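Quyên Đồng has been running cables for other people's instruments for 24 years, the last few of them at Brukel, where she fits out the bench tops in the Plosthorpe workshop. She is in charge of anything that has to be fixed down and still be easy to take up again.

"I like a board with a grid of holes," she says. "You put the clamp where the cable wants to go, and if you're wrong you take out one screw and move it over."

She learned the trade at Baumgart under Kastriot Đorđević, who made her redo her first bench in January, in an unheated shed. He had pulled every cable tight. So had she, copying him, and he told her to stop copying him.

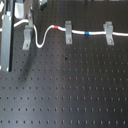 White cable on a breadboard, with three clamps and red and blue marker bands.

The loop is the part visitors ask her about. Đồng leaves slack on most runs - more than the drawings call for - and lets it lie in a curve.

"A straight cable looks good until you have to shift something 20 millimeters," she says. "Then you're undoing the whole thing."

She is less firm on colored bands. Red and blue are what she reaches for, but each customer has its own list, and the one from Rekau ran to four pages. She keeps it in a drawer.

Her next job is a larger bench with around 900 holes. She hasn't decided yet where the first clamp goes.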